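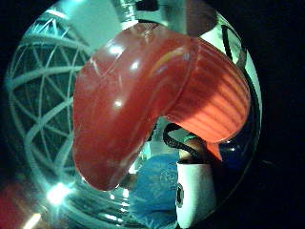
## 3.2 What people told us about foot soaks

I'll admit I went into this part of the study expecting the foot soaks to be an afterthought. We'd built the whole Lumbao trial on hand and forearm reflexology, and the soak was only there so people had something pleasant to do for ten minutes before their session! But when I sat down with the 2,551 diary entries, the soak kept coming up (often before the reflexology itself).

People wrote about sleep more than anything else. They liked going to bed with warm feet, and a fair number started soaking at home between visits, which we hadn't asked them to do and which makes my life harder in the analysis. I kept those entries in but coded them separately.

**Figure 1.** Mean self-rated sleep quality by week, soak group and no-soak group, 16 weeks.

The two groups in Figure 1 stay close together until week 5, then the soak group pulls ahead and mostly stays there, apart from a dip in February when the Kanen clinic had its heating trouble. I wouldn't lean on that gap too hard. Ratings were on a simple five-point scale, people knew which group they were in, and the Trotetti clinic joined 2 weeks after everyone else. I come back to the late start in Section 4, along with the home soakers.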